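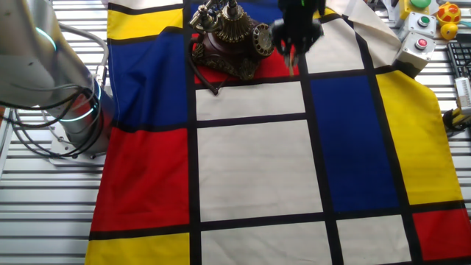

Blocks of yellow, blue and red on the cloth.

The letter from Nandwood College came in April, and Teodoro Cruzado read it standing up in the laundry room with his daughter asleep on his shoulder. He had missed nine labs. The policy allowed two. He would be dropped from the nursing program at noon on the last day of the month.

"They can't do that," said Adeel Ansari, who ran the student legal clinic out of a former broom closet and loved every inch of it. "Well, they can try!"

Adeel had a handbook open before Teodoro had even sat down. It was 400 pages long and he had flagged so many of them that it would no longer close. Page after page on absences for band, for debate, for the rowing team – and one lovely paragraph, left over from 1920, promising that "no scholar shall be put out for the care of the sick in his own house."

"My daughter was sick," said Teodoro. "All winter."

"I know! Isn't it wonderful? I mean, not that. The paragraph."

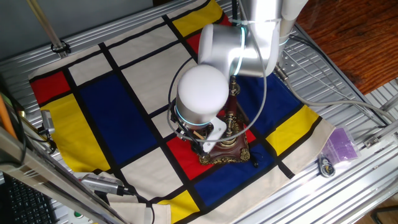

An ornate, antique-style piece under the gripper.

They wrote the appeal that night, the two of them passing the baby back and forth across the desk. Teodoro wanted to apologize in the first line. Adeel crossed it out. Teodoro put it back in the second line and Adeel crossed that out too, grinning, and then they both got going and the thing ran to over 2978 words before either of them looked up. The baby chewed on a corner of the envelope.

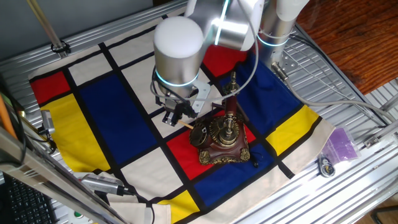

Decorative telephone on a color-block cloth.

The dean called at ten in the morning. She had read all of it, she said, even the footnotes, and she had a question about the old paragraph. Was it still in force?

"It's in your handbook," said Teodoro. His voice came out bigger than he expected.

There was a long stretch of pages turning.

"So it is," said the dean. "Can you be in lab tomorrow at eight?"

He said yes, and then he went to find a sitter.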